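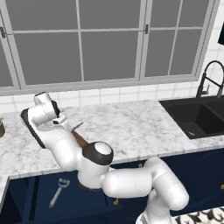
Heltmont and Heleck Word List
Minutes of the editors' meeting, Sat 8 July
Held in the upstairs room, Heltmont Library

Present: all six editors, the web editor, and two readers from the Heleck side.
Apologies: one reader.

1. Minutes of the last meeting
Agreed with one correction. Under item 4, "slape" should be shown as an adjective only. The noun was proposed but not accepted.

2. Matters arising
The spelling of "ginnel" in the school section has been put right online. The printed sheet still has one n and will stay as it is until the stock runs out.

The letter to the bus company about the stop name at Snicket End has been sent. No reply yet.

3. State of the list
The list now stands at 3,655 entries. The web editor reported that the search box on the Hureck site had been giving no results for any word with an apostrophe. This has been mended for straight apostrophes but not for curly ones. Readers who paste words in from a phone will still have trouble. The web editor is to ask Hureck whether this can be fixed at their end or whether we need to change the entries.

There are 783 slips still to be typed up, mostly from the pub and market collections. It was agreed that slips with no place written on them should be typed up last.

4. New words
The following were put forward for the next update.

"Mardy-on" (a long sulk, as in "she's got a mardy-on"). Accepted. Three separate slips, all from Heltmont, and one reader knew it from school.

"Bobbins" (rubbish, poor quality). Already in. The meeting agreed to add the newer use, said of a phone signal.

"Peng". There was a long discussion. One view was that it is heard all over the country and came from London, so does not belong in a local list. The other was that the list is meant to show what people here say, and that young people in both towns say it. It was pointed out that we already have "wicked" and "lush", neither of which started here. A vote was taken and the word was accepted, four to two, with the label "general slang".

"Chuffing" (mild swear word). Accepted, labelled "mild". The present entry for "chuffed" is to have a cross-reference.

"Tea-ish" (the time just before the evening meal). Held over. Only one slip, and the example sentence reads as though the sender made it up on the spot. More evidence to be asked for in the newsletter.

"YOLO". Not accepted. The only evidence was a mug.

"Nesh". Already in, but the Heleck readers said the meaning given is too narrow. In Heleck it is used of plants and animals as well as people. Entry to be rewritten.

5. Labels
Following item 4, it was asked what "general slang" should mean and whether it should be put on older entries. Some of these would need it if the rule were applied evenly. Agreed to leave the older entries alone for now and use the label on new words only. One editor asked for it to be noted that this will look odd – "lush" with no label and "peng" with one.

The label "obsolete" was also raised. Two people have written in this year to say that they use "lowance" for a mid-morning snack, and it is marked obsolete. The label on that entry is to be changed to "older speakers".

6. Printed edition
Hijazi have given a price for the pocket edition, for a first run of 100 copies with a card cover. The price was thought fair. It was agreed to go ahead provided the proofs can be checked by the end of October. The pocket edition will not carry word histories, only meanings and one example each.

The cover colour was discussed. Green was preferred to the present brown. No decision on the lettering.

7. Heleck readers
The Heleck readers asked that words used only on their side be marked H rather than "also Heltm. (rare)", which they said was wrong in most cases. Agreed. They will send a list of the entries concerned, with page numbers from the last printed edition.

8. Word of the year
Agreed to run this again, with voting online and by slips in the library box. Last year the box was put out too late. The shortlist will be drawn up at the next meeting and may include words already in the list.

9. Any other business
A school has asked for a talk. Two editors are willing to go. The swearing section will not be used.

The key to the slip cabinet sticks. Please do not force it.

10. Next meeting
In October, same room, date to be sent round. Slips for discussion should reach the editors at least 2 weeks beforehand, with the place and the speaker's rough age filled in.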